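Reserve requirement

A reserve requirement is a rule that obliges a bank to hold a set share of its customers' deposits as cash or as a balance at the central bank. The share is called the reserve ratio. Money held to meet the rule is called required reserves, and anything held on top of it is called excess reserves.

Calculation

The ratio is applied to a reserve base, usually current accounts and short-term deposits. Deposits between banks are normally left out to avoid counting them twice. At a ratio of 3 per cent, a bank with a reserve base of 2000 million must hold 60 million. If its balance at the central bank is 491 million, its excess reserves are 431 million.

Most systems use averaging. The bank must meet the requirement on average over a maintenance period, which often lasts several weeks, and may fall below it on single days. Averaging lets banks absorb daily swings in payments without borrowing overnight each time, and it tends to steady the overnight interest rate. Where averaging is not allowed, banks usually hold a larger margin above the requirement.

A bank that falls short is charged a penalty rate on the missing amount. Some central banks pay interest on required reserves. Where none is paid, the requirement acts as a tax on deposits, and part of the cost is passed on to customers through lower deposit rates or higher loan rates.
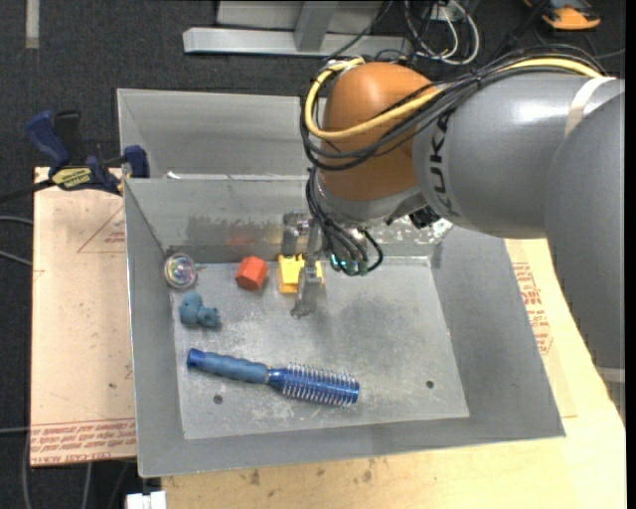
Changes in the ratio affect the economy mainly through the supply of bank loans. A rise in the ratio ties up funds that could otherwise be lent, and a cut releases them. The effect on output depends on what the borrowed money would have paid for. Loans for stock and wages respond quickly, while loans for fixed equipment respond slowly. A firm that buys fixed equipment on credit commits itself to repayments over several years and will weigh the expected path of interest rates as well as the present one. For this reason a small change in the ratio may have little visible effect on investment in the short run.

Relation to the money multiplier

Older textbooks treat the ratio as the main limit on deposit creation. In this account the largest possible multiple of deposits to reserves is one divided by the ratio. The model assumes that banks hold no excess reserves and that the public holds no extra cash. In practice neither holds. Central banks that set an interest rate supply reserves as needed to keep to it, and lending is limited more by capital rules and by the demand for credit.

Use as a policy tool

Frequent changes to the ratio are disruptive, as every bank must adjust at once. Many central banks therefore leave it fixed, and several have set it at zero. It is used more actively where capital inflows are large or where markets in government debt are thin.

See also

Open market operations
Overnight rate
Capital requirement
Liquidity ratio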